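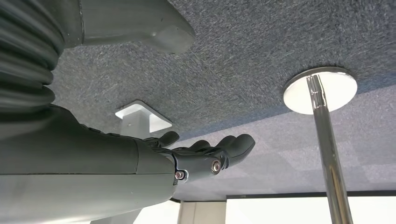 Underside, speckled gray felt-like covering, chrome pole at right.

Ticket 173 — Jasau meeting room, height-adjustable unit
Opened by: Josiane Marchal
Status: waiting on parts

Reported: covering on the underside comes away when pressed upward by hand. Rattle near the pole when the top is leaned on.

09:34 Pole fixing checked, 2 screws under torque. Tightened. Rattle gone.
10:15 Covering lifts near the join with the lighter section. Old adhesive has turned to powder — needs scraping before any rebond.
11:00 Asked Prasell for the 600 ml adhesive. Out of stock until August.

Next: rebond, clamp overnight, retest.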